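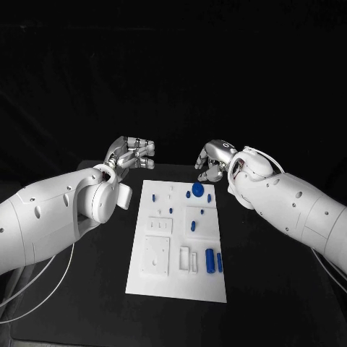 How do you teach a robot to use its hands?

Written by Gunārs Jaunzems for the young readers' pages of the Sostum workshop

Maybe you remember the day when you learned to tie your shoes. Somebody sat next to you and said, "Look, first you make a loop." Perhaps they put their hands over your hands and moved your fingers for you. After many tries your fingers knew the way by themselves.

A robot with two arms and two hands can learn in almost the same manner. It does not have a mother or a big sister, but it has a teacher. In our workshop the teacher is often Lama Sleiman. She has taught robots for a long time, and she is very patient.

Why not just tell it what to do?

For many years, people gave robots a list of orders. Move the arm forward. Stop. Close the fingers. Lift. This works very well in a factory, where each part always comes to the same place. The robot does the same movement again and again, and it does not need to think about it.

But try to write such a list for a simple job, for example to put a peg in a hole. How far do you open your fingers? How hard do you squeeze? What do you do if the peg leans a little to the left? You know all these things, but it is very difficult to say them in words. Your hands know more than your mouth can explain. For this reason we prefer to show the robot.

The first way: holding the robot's arm

One way of showing is to take the arm of the robot and move it, like you would lead a friend through a dark room. The motors are made soft, so that the arm does not push back. The teacher brings the arm to the peg, then up, then over the hole. All this time the robot remembers how each of its joints was bent.

It is a good way for big and slow movements. For fingers it is less easy. A robot hand with many fingers has many joints, and a teacher has only two hands of her own. Try to move all the fingers of a friend at the same moment and you will quickly see the problem!

The second way: steering from a distance

The other way is called teleoperation. It is a long word. "Tele" comes from Greek and means "far", and "operation" means here that you are making a machine work. You already know it from toy cars with a remote control.

For a robot with hands, the teacher can wear special gloves. When she bends her finger, the robot bends its finger. When she turns her wrist, the wrist of the robot turns also. Some teachers look through glasses which show what the cameras of the robot see. Yakubu Ogundipe told me that on his first day he forgot where his real hands were, and he knocked over his tea.

At the beginning this feels strange. The arms of the robot are longer than yours, and the robot may answer a tiny moment later than you expect. You must move slowly and look well. Lama says to new teachers: "Do not be faster than the robot."

A board for practice

Robots do not begin with tying shoes. They begin with a board which looks a little like a toy for small children. Ours is white, and the loose parts are blue, so they are easy to see. There are thin pegs and thicker ones, and there is a round part that looks like a gear. There are also white plates with holes, and a small block with three narrow slots.

Each part asks for another kind of touch. A thick cylinder is easy to hold, but a thin one can slip between the fingers. A peg must stand straight before it can go into a hole. If it is only a little crooked, it gets stuck – you can try this at home with a pencil and its cap.

The table is dark and behind it hangs a black cloth. On such a quiet background the blue and white parts are clear, and the cameras do not get confused by a window or by somebody walking past. 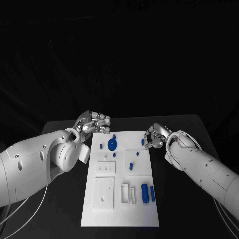

One time is not enough

When the teacher shows a task one time, from the start to the end, we call this a demonstration. The computer keeps the pictures from the cameras and also all the positions of the arms and fingers. Then everything is put back on the board, but not in exactly the same places, and the teacher starts again.

For one of our tasks we made 2,011 demonstrations. We had planned 2,000, but Omar Mahasneh did not want to stop in the middle of his afternoon. In a good hour, a teacher can make 30 of them. After that she needs a rest, and her fingers too.

Why must there be so many? Imagine that you saw only one cat in your life, and it was orange. You could believe that all cats are orange. A robot which saw the peg only in one place may believe that the peg is always there. It needs to see many small differences to understand which things matter.

What happens with the mistakes?

Teachers drop things also. Sometimes we throw this demonstration away. But sometimes we keep it, if the teacher has picked up the peg and finished the job well. From this the robot can learn how to repair a mistake, and this is a very useful thing to know.

Then the robot tries alone

After the lessons, a computer program looks at all the demonstrations and searches for what they have in common. This is called training, and it can take many hours. Then comes the part which everybody likes to watch. The teacher takes off the gloves, and the robot must try without help. Greer Munro stands next to the red stop button, and she presses it if an arm goes somewhere it should not go.

The first tries are often funny. A hand can close on the air next to the peg, very seriously, and carry nothing to the hole. Then we look for what was missing in the lessons, and Lama puts her gloves on again.

Try it yourself

You need a friend, a scarf, a cup and a spoon. Cover your eyes with the scarf. Your friend stands behind you, holds your wrists and moves your arms until the spoon is in the cup. Now do it again, but this time your friend may only use words. Which way was quicker? Change places, and move the cup a little before you begin.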